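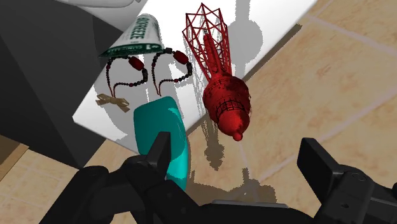

Beaded bracelets, a red tower model and other small things.

About Stornberg

Small goods wholesale for gift shops, museum stores, hospital shops, campgrounds, that kind of place. Based in Arnthorpe. Been here since the start, same street, second building.

If you run a little shop you know the spot by the register where people stand and wait. We fill that spot. Keychains, bracelets, magnets, erasers, pocket puzzles, lip balm, wind-up toys, bookmarks, the tiny notebooks everybody buys and never writes in.

How we started

A 500 square foot unit behind a tire shop and one folding table. We had bought out the stock of a closing card store, mostly to get the display racks, and the stock came along with it. Sold it to three gift shops on the coast road out of the back of a station wagon. They asked what else we had. We didn't have anything else so we went and found some.

First catalog was 12 pages, stapled, with the prices wrong on page 4. A couple of customers still have it and still bring it up.

What we carry now

3,000 items in the regular catalog, plus seasonal. Seasonal goes up in May for the winter holidays — yes, May, please order early, the ornaments do run out.

The Celtik line is our own. Bracelets and small jewelry on recycled card backing, comes pre-tagged. We dropped the plastic hang bags a while ago and got some complaints about tangling, so the cards now have a second slot. Much better.

Wibisono is our paper range. Cards, wrap, stickers, gift tags. Printed two towns over. Colors can shift a little between print runs, so if you need a match for something already on your shelf, tell us the batch number on the back and we'll check before we pack.

Custom souvenirs too. Your lighthouse, your bridge, your town name on a magnet. Send us a clear drawing or a few good pictures from different sides. Minimum is 500 pieces per design. We know that's a lot for a small shop and we have had neighbors split an order between them, which is fine with us as long as it ships to one adress.

Who we sell to

Shops only. We have 2,378 open accounts right now, most of them one-location stores. We don't sell to the public, sorry, and we don't sell on the big marketplaces. If your store is in the same small town as another account of ours we'll tell you which lines they already carry. Saves everybody some grief.

There are 7 of us. Two in the office, four packing, one on the road most weeks with sample cases. The person who answers the phone can usually see the shelf from the desk, so just ask if it's in.

Orders and shipping

Orders in before 11 a.m. go out same day. After that, next working day. First order is prepaid, after that you can apply for 30 day terms. Form is on the Accounts page, takes a few minutes, we need your resale certificate.

Broken or missing pieces — email us a picture and the packing slip number. No need to send the broken stuff back. Slow sellers can be swapped within 90 days if the packaging is clean and unopened. Not seasonal though. Not custom either.

Visiting

The showroom in Arnthorpe is open by appointment, mornings are best. Park in the side lot, the front spaces belong to the dentist. Ring the bell twice, the packing room gets loud. Bring your account number and you can take stock home with you teh same day.

Paper catalogs are free to account holders. New one is at the printer now, prices double checked this time.

Open an account | Request a catalog | Contact us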